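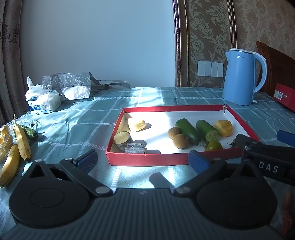
Narkham Food Table – progress report to the Vevden Fund

June, by the project lead

Home | Our work | Reports | Contact

We have had a lovely, busy spring, and I hardly know where to begin! Your grant of £1,336 has kept the tasting table going through 11 sessions at the Neves hall, and 26 households now come along (a good few bring a grandparent too).

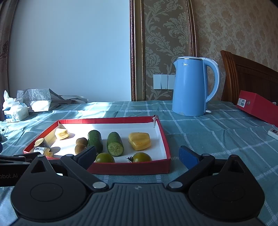
Waste has been my own hobby horse all year, and I am glad to say we are getting better at it. People used to feel they had to bring something whole and perfect, and now the odds and ends come out as well – a red box lid on the checked cloth does very nicely for bits of cucumber and a couple of small brown fruits, and everyone can see what there is to cook with. The soup recipes that come out of it are going into a little booklet, and we hope to print 200 copies with the help of Filine Press.

We would dearly like to carry on into the autumn, and a budget will follow.

Comments

Lovely to read this. Will the booklet have the cucumber soup?

Put me down for two copies please!

Is there parking at Neves?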